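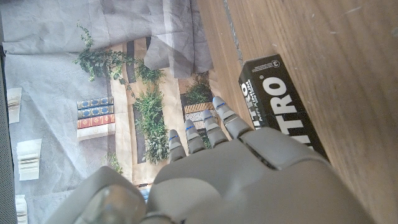
Prakar Recipe Cards

Typed copies of 204 handwritten recipe cards, mostly baking and preserves. Chrysoula Karagiannis did the typing and Toon Segers checked it against the originals.

Files
cards.csv — one row per card
units.csv — old measures and their metric values

Columns
id, title, ingredients, method, notes

Known problems
11 cards have no oven temperature. The field is blank — we did not guess. Spelling is kept as written, so "cinamon" and "cinnamon" both appear. Card 41 is in two parts, joined by a semicolon.

Corrections go to Fotis Antoniadis. Please give the card id.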